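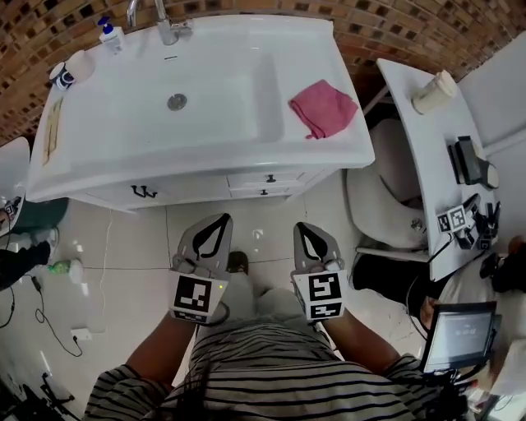
OPINION / HOME

Let the sink stay a little messy

I love a bathroom vanity that looks used! Give me a folded pink towel on the ledge, a pump bottle next to the faucet, a couple of cups in the back corner – one patterned, one plain white, and who cares if they don't match. With a wide white basin and brown mosaic tile behind it, those few things are all the decoration a room needs.

The magazines would have you sweep it all into the cabinet. I tried that for most of December in our apartment in Prorville and spent the month crouched on the floor, digging for soap. Five days in, I was already cheating with the toothbrushes.

Drawers are wonderful, don't get me wrong. Two stacked on one side and a door on the other is my favorite arrangement, and black handles on white fronts still make me happy every time. Fill them with the spare stuff, the razors and the bandages. But what you reach for every morning belongs out in the open, towel included – and please, make it a pink one.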